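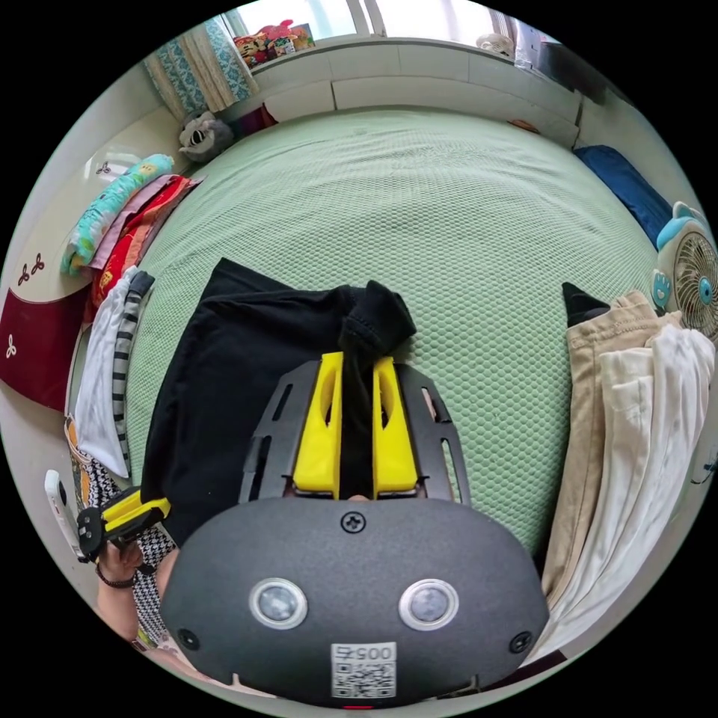

Unit 005 holding a black sock, with the second gripper at left.

Forum > Grippers and End Tools > Handheld > Fingers slip on thin cloth

Handheld gripper: yellow fingers let go of socks and thin shirts

Tae-yang Shin

Hello all. I look after a pair of handheld grippers which we use to record laundry folding, so that a robot arm can learn it later. The unit with number 005 gives me trouble since Friday. When it pinches one layer of a sock it holds, but when I lift the sock and turn my wrist, the cloth slides out between the tips. The other unit of the pair does the same job without a problem.

What I have done until now: I wiped the fingers with a damp cloth, I charged everything, and I restarted the recording program. The opening value on the screen shows 6 when the fingers are fully closed with nothing between them. The good unit shows zero. I am not sure if this is the reason or only another problem.

Also I want to ask about the screws on the front face. There is one black screw at the top center and two smaller ones near the lower corners. May I loosen them to reach the finger rail, or will I disturb the two lenses? I do not want to do the camera calibration again if it is not necessary.

Thank you for any help.

4 comments

Auður Baldursdóttir

I had the same thing with a Zirniline pair in April. Please leave the front screws alone. On mine they hold the face where the lenses sit, and after I opened it I had to calibrate both cameras again, which took my whole evening. I can't promise yours is built the same way, but the fingers can be reached from the slotted part above the body, so begin there.

What I would do, in this order:

Switch the unit off. Open the fingers by hand and look at the inner sides of the tips under a strong lamp. Lint from dark socks makes a thin smooth layer, and a damp cloth only spreads it. Use a dry toothbrush first, then a little alcohol on a cotton swab. Wait until it is dry.

Close the fingers on a strip of ordinary printer paper and pull. Do it at the very tip and then lower down. If the paper stays low down but comes out at the tip, the fingers are not parallel. Loosen the screw at the foot of one finger by half a turn, press both fingers flat together, and tighten it while you are pressing.

After this, set the zero again with the fingers closed and empty. Your value of 6 tells me that the zero was saved when something was between the tips, or that one finger has moved. If you set the zero before you straighten the fingers you will need to do it twice.

I would not bend the fingers or put tape on them. Tape gives a good grip for one day and then the glue comes out on the clothes.

36 people found this helpful

Ivusley

buy new fingers, they are cheap. mine slipped also and new ones fixed it. write the unit number on the bag so you don't mix up the old set and the new set

5 people found this helpful

Tae-yang Shin

Thank you both. The paper came out at the tip, so the fingers were not parallel. I straightened one as Auður wrote and set the zero again, and now it shows zero and the socks stay. I did not touch the front screws. I will still order one set of spare fingers.

468 views | Share | Report this thread

Contact | © Votis Community Help | Back to top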